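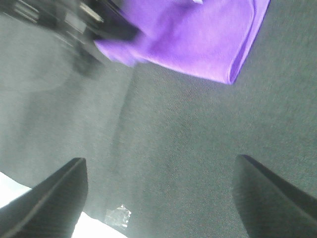

Textiles in the Home, Unit 4: Weave, Nap and the Cloths We Clean With

Handout to go with the July lectures. Bring it to the bench session, along with your own cloth from home, unwashed if you can stand it. Corrections to Amparo Vallejo, Room 179.

4.1 What the unit covers

Two kinds of household textile are usually taught in separate weeks: the covering that stays put (upholstery, table covers, mats) and the cloth that gets dragged across it. I teach them together. Most of the damage I have seen to the first was done with the second, and most of the advice printed on packets treats the surface as if it had no structure at all.

You should come out of this able to read a weave direction with the naked eye, tell a folded hem from an overlocked edge, and say what you would need to know before believing a cleaning claim. The last one carries the most marks on the written paper.

4.2 Reading a gray weave

Gray is a nuisance to teach with and a good thing to be tested on. A charcoal cloth with paler flecks looks plain from across the room. Get close and faint diagonal lines may show up. Students write "twill" at this point and put the pencil down.

Slow down. A diagonal can come from a true twill, where each weft passes over and under the warp in a stepped order. It can also come from a herringbone, in which the twill reverses at intervals, and if your field of view is narrow you may only catch one leg of the zigzag. And it can be a printed or embossed effect on something that isn't a twill of any kind. Write "diagonal, possibly herringbone" until you have looked at the back or pulled a thread. You will not lose marks for it. You will lose them for confidence.

Flecks: a scatter of lighter specks may be in the yarn (a melange, spun from fibers of different shades), or it may be lint. Press a strip of tape on, lift it, look at the tape. Princess Maglaya's group last year described the "heather effect" on a seat cover at some length and it came off on the tape.

Color names are also unreliable. The same charcoal can look greenish under one lamp and blue under another, and a raised fold will look paler than the flat cloth beside it with no change of dye. Don't record fading until you have flattened the piece and turned it under the light.

4.3 Purple, and other things color doesn't tell you

The bright cloth is the one everybody notices and the one we know least about. Soft, slightly fuzzy, violet: that could be microfiber or it could be felt, and from a distance you can't separate them. They behave very differently.

Felt has no weave. The fibers are matted together, so a cut edge may be left raw, and it pulls apart if you tug at a thin place. Microfiber cloths are woven or knitted from very fine synthetic filament, often brushed into a pile, and they need some kind of finished edge or they shed.

So look at the edge. A seam or hem line with the fabric turned over on itself gives a doubled thickness you can feel between finger and thumb. It's evidence, though weaker than students like, as people do hem felt. Look at the face under a hand lens as well. Loops or cut pile in rows, you have a made fabric. No rows, keep looking.

The color coding printed on cleaning charts (one color for glass, another for the bathroom and so on) is a house rule wherever it's used. It tells you what somebody decided. It says nothing about the fiber.

4.4 Folds

A folded cloth gives you more working faces than a bunched one, and a straight folded edge puts an even pressure on what you are wiping. I accept both of those because you can check them at the bench in a minute.

What I don't accept is the "eight clean sides" instruction as it is normally given. Fold twice and you do get eight quarter faces if you count both sides. Whether they are all clean after the first four have been soaked through depends on the cloth and the spill. Crisanto Dalisay tried it with beet juice and a thin cloth, and the stain was on the far face by the second wipe.

On a diagonal weave, wipe with the line, then across it, and compare. My notes say across lifts more crumbs. Esperanza Nieto's say there is no difference. Hers are neater.

4.5 Claims to take apart

Read the three statements below before the session. They come from the sales sheets in the course folder.

Flenelura cloth: "Lifts dust without chemicals." Compared with what? A dry cotton rag also lifts dust without chemicals.

Minach upholstery cover: "Tight weave resists spills." Resists for how long, and which liquid? A tight weave slows water down. Oil is another matter. Ask also whether a finish has been applied, and whether it survives washing at 40 degrees.

Orier cloth: "Lint free." Tape test, same as 4.2, on a dark ground. A purple cloth on dark gray makes this easy, any pile it drops will show.

4.6 Bench session

Work in pairs. Nkrumah Quartey has the lenses and will want them back.

Lay the gray sample flat and find the diagonal. Sketch it with an arrow for direction. Raise one side into a soft fold and note how the shade changes. Flatten it again.

Tape test on both fabrics. Stick the tapes in your notebook and label them right away.

Examine all edges of the cleaning cloth, corners too. A rounded corner may have been sewn that way or it may only be tucked under, so unfold it before you draw it.

Weigh the cloth dry, wet it, wring it, weigh it again. The last group got 56 grams for their dry cloth and never wrote down the wet weight, so we have half a result.

4.7 Reading

Sepúlveda, chapter on plain and twill structures. Good diagrams. Skip the section on stain removal, it cites nothing.

Also the photocopied page from the 1742 household book, for its instructions on brushing wool. Read it with the same suspicion as the sales sheets. Being old doesn't make it tested.

Notebooks due at the start of Unit 5.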